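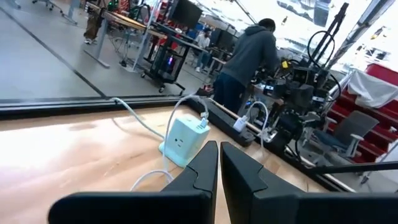
Where the Money Goes When a Small Shop Advertises: A Look at Local Radio, Search Ads and Printed Flyers
Student project report, Introduction to Marketing
October 3, 2025

Search this site Enter keywords Go

When I picked this topic I thought it would be a fairly simple one. I grew up helping at a family store, and every spring there was the same long talk at the kitchen table about whether to pay for radio spots again or to put the money into flyers, or maybe (this was always my suggestion!) into ads on search pages. I wanted to see how a real small business makes that choice and what it gets for its money.

The business I studied is Riditz, a shop that sells and repairs bicycles in the town of Trandside. The owners were very generous with their time and let me read their advertising records for April, the month they spend the most, when people pull their bikes out of the garage and find the tires flat. I'm grateful to them, and also to the front counter staff, who put up with me asking the same questions over and over.

What they bought

Riditz used three kinds of advertising that month. The first was a set of radio spots, 30 seconds each, which ran on the local station during the morning drive. The second was a printed flyer, handed out at the farmers' market and left in coffee shops. The third was search advertising, which they set up through Penner, a small agency that handles a few other stores on the same street. They gave $200 to the flyers and the same $200 to search, which made those two nice to compare. The radio spots were part of a yearly package, so I could not work out a fair price for one month and I left radio out of the cost comparison, although I did keep it in the customer question described below.

How I measured it

Search was the easy part. Penner sends a monthly report, and the one for April showed 1208 visits to the shop's website from paid ads. That comes to a little under 17 cents a visit, and I remember being quite impressed when I first did the division. Flyers were harder. Each one had a coupon for a free brake check, and the shop kept the coupons in an envelope by the register. A person can read a flyer, come in and forget the coupon at home, so I knew the envelope would run low. For that reason the staff also asked customers at the counter, "How did you hear about us?" and wrote the answer on the repair ticket.

What I found

The website visits looked wonderful on paper, but very few of the repair tickets mentioned a search ad. Many more mentioned a friend or simply "I drove by," and both the radio and the flyer came up more often than I had expected. Several customers brought up the radio spot without being asked, mostly because of the bicycle bell at the start of it.

I don't want to say the search ads were a waste. Somebody who clicks may only want the opening hours, and then at the counter they may say "I drove by" because that is the part they remember. My professor pointed out that people are not very good at recalling which ad reached them, and after reading through the tickets I believe it. One customer had written down Zunano, the bike rack company, as the place where they heard about the shop, and the owners had no idea why.

Problems with the project

The biggest problem was that the question didn't get asked every time. On busy mornings there was a line out the door and the staff quite reasonably fixed bikes instead. I also had only one month to work with, and it was a warm one. If I did this again I would put a different phone number on each kind of ad, and I would start in winter so there was a quiet month to compare against.

What the shop plans to do

The owners told me they will keep all three next spring, with a bit less for search and a second round of flyers. They have also asked Penner to show phone calls in the monthly report as well as visits. I offered to come back and read through the tickets again, and they said yes, as long as I also bring in my own bike, which needs a new chain.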